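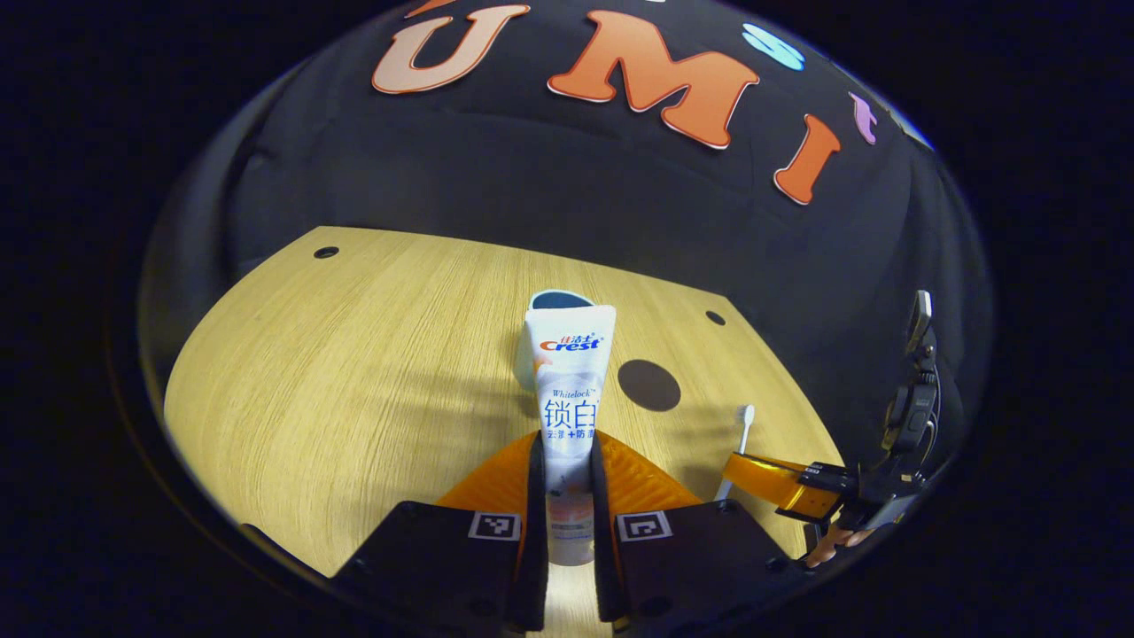 Photo: Kirnlow Community Hall

I have been put in charge of the lettering for a banner, so I now have opinions about lettering. A thread. Mute me accordingly.

1/ The first thing you learn is that the alphabet is not sold fairly. A pack of cut-out letters comes with two of everything. Two Qs. Two Xs. Meanwhile every sentence anyone has ever wanted to put on a wall needs five Es and you have used them up by the second word.

2/ I went to Benedetti's, the party store on the hill, and asked if they sold vowels separately. The woman at the register looked at me for a while and then said, "Like the game show?"

3/ They don't sell vowels separately. I bought three more packs. I am now rich in Zs.

4/ At home I have a shoebox with 22 unused consonants in it. If you are opening a jazz club or a pharmacy, call me.

5/ Let's talk about spacing. You'd think you could measure the cloth, count the letters, divide, and go home. I did that. An I takes up no room at all and an M takes up as much room as a sofa, so the result looked like a mouth with some teeth out.

6/ Sign painters know this. The old advice is to picture pouring sand between each pair of letters and give every gap the same amount of sand. I tried picturing it. I mostly pictured vacuuming.

7/ What worked for me: tape everything up loosely, walk to the other side of the room, squint, come back, move one letter a thumb's width. Repeat until your calves hurt. My phone says I walked 3000 steps one evening without leaving the hall.

8/ Curves. Someone will suggest you put the words on a curve because it's "more fun." This person will not be holding the tape.

9/ If you must do a curve, use string. Tack both ends, let it sag, and follow it. For an arch, do the same thing upside down on the floor first and mark it with chalk. Gravity is the only helper I've had all month who showed up on time.

10/ Mixing sizes and colors is fine, by the way. The design crowd will tell you two colors at most. The design crowd has never run out of orange at 9 p.m.

11/ Tape, ranked, worst to best, for cloth:
Regular clear tape (falls down while you watch)
Masking tape (falls down overnight, out of politeness)
Double-sided foam squares (good, then permanent)
Straight pins (the answer, and you will bleed)

12/ I'd heard great things about a putty called Wemby. I'm sure it's wonderful on a painted wall. On cloth it has the grip of a damp cracker. I used 40 little balls of it and found most of them later with my socks.

13/ Spelling. You will have read the word so many times that it stops being a word. Get a person who has never seen it to read it out loud before the public does. Do not ask your own family, who will say "looks great" from another room.

14/ Two years ago the Biren library fair hung a banner that said WELCOME TO OUR FARE. It stayed up all day. Several people asked about bus tickets. I laughed at them then and I would like to formally take it back.

15/ Someone is going to ask why I don't just have one printed. I looked into it! The place in Kirnlow quoted 900 for a vinyl one with grommets. For that money I expect the grommets to come over and cook.

16/ Also a printed banner is good for one event. Loose letters are good forever, as long as every future event can be spelled with what's left in the box. I'm lobbying hard for JAZZ QUIZ.

17/ A few replies asking about storage. Flat, in a folder, in order. I did not do this. I put mine in a bag and now several of the Ls have a bend at the knee.

18/ To the reply guy asking about kerning: yes, that's the word for the sand thing. I left it out on purpose because once you know it you can't look at a diner menu again. I've been unable to enjoy pancakes since October.

19/ And yes, you can make an emergency W out of an upside-down M. Depends on the font. In mine the legs splay out a bit, so it looks like a W that's heard bad news. From the back row it passes.

20/ Update: just had a text asking if we could add an exclamation point. There isn't one in any of the packs. I have an I and a bottle cap. Going back over there now.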